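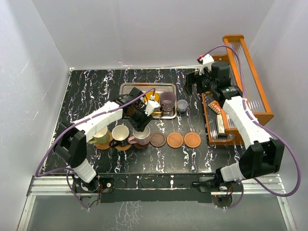 Can citric acid be used to descale a kettle with a concealed element?
Citric acid is suitable for concealed elements, provided the solution is rinsed out fully before the kettle is used again.

From: Pejman Nazari
To: Varnilby hard water list
Date: 21 February 2023
Subject: Re: Scale returning quickly

Roya Hashemi wrote:
> Our supply at Flostov tests at 300 mg/l as calcium carbonate.
> I descaled in November and the base is white again.
> Is my dose too low? I use 5 g to a full kettle.

Roya,

Your dose is low for that hardness. I use 30 g of citric acid to one litre of water. 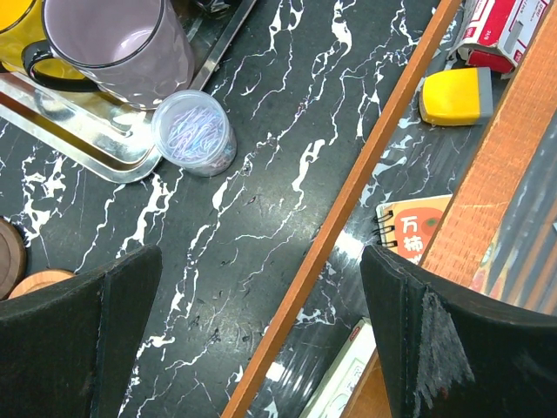
Steel tray on a dark marble worktop.

Warm the water first, switch off at the wall, then add the powder. Do not boil the solution. Strong citric acid kept near boiling against heavy scale can leave calcium citrate, and this is harder to shift than what you started with. If fizzing stops while scale remains, the acid is spent. Pour it away and mix a fresh batch. Rinse 3 times.
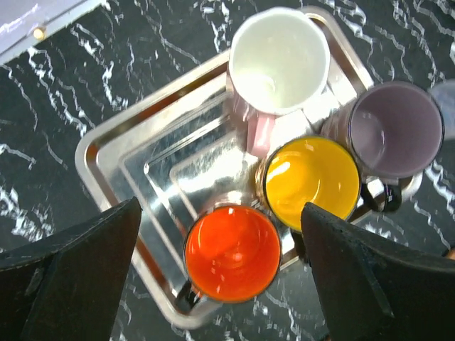 Photo: Parsa

A jug filter will slow the build-up but the cartridge wears out sooner at your hardness. I have no figures for the Skududon inline unit. If anyone on the list has fitted one, please post hardness readings from before and after.

Pejman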